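Mellaston Tabletop Sorting Demonstrations

Data card and README, revised in April

Summary

Mellaston Tabletop Sorting is a set of 832 demonstrations in which a person guides a single robot arm by remote control to sort small household items between two open containers. The set was recorded by the Hindora teleoperation group and is released for research on learning from demonstration. It is intended for groups that already have a working training pipeline and need short, consistent manipulation episodes on a plain background.

Task

Each episode concerns one item. The operator brings the open fingers to either side of it, closes them, lifts, and releases the item over the container named in the instruction. One container is gray and the other is yellow or yellow-green, depending on how a camera renders it. The instruction strings use "gray" and "yellow" only. Items include spray cans and small bottles.

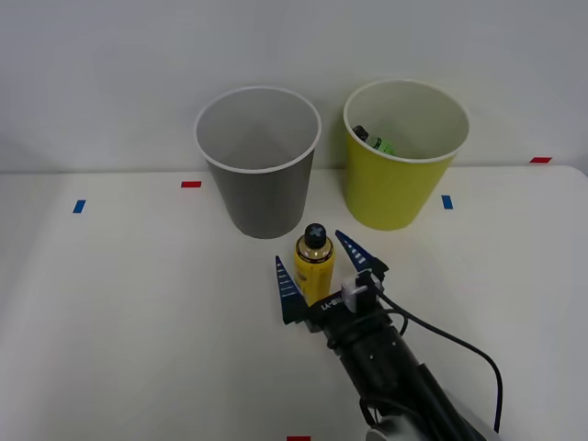

Operators worked with the Usman hand controller, which maps wrist motion to the gripper at a fixed scale. They were asked to approach slowly and to pause before closing. Episodes in which the item fell over were kept and carry the flag "disturbed" – users who want only clean grasps should filter on this field. Training for new operators consisted of 60 practice episodes, none of which are part of the release.

Workspace

All episodes take place on a white tabletop against a plain, pale wall. Strips of red and blue tape on the table serve as position markers. The markers were left in place during recording and have not been edited out. Lighting is even, and shadows are soft.

A container may already hold items from an earlier episode. The field "start_state" records this, and it should be read before any success measure is computed from the final image.
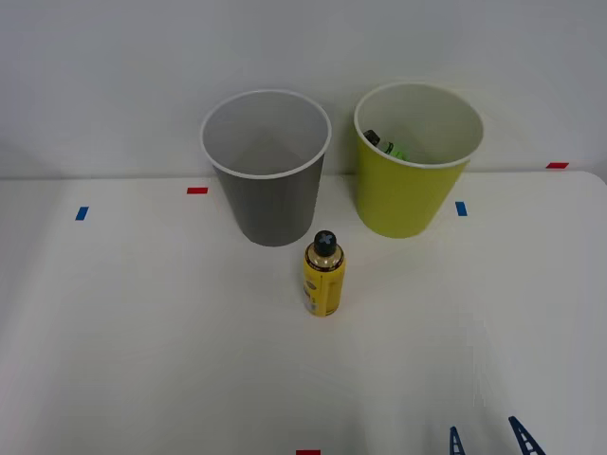
Contents of an episode

Each folder holds the video streams, the joint positions, the gripper opening, the operator commands and one line of instruction text. Most episodes have around 1,000 time steps. Commands and joint positions share a clock; video is matched to the nearest step.

Splits

200 episodes are held out for testing. The split was made by recording session, so no session appears on both sides. Please do not reshuffle when reporting results.

Known limits

The background does not vary, and policies trained on this set alone should not be expected to transfer to cluttered tables. The color of the yellow container differs between views. Printed text on items is often too small to read in the video.

Loading

The Plundutero reader opens the folders directly. Older copies of the reader ignore "start_state" without a warning – update before use.

Corrections

Errors in labels may be reported through the issue page of the repository. Please give the episode number and the name of the field concerned.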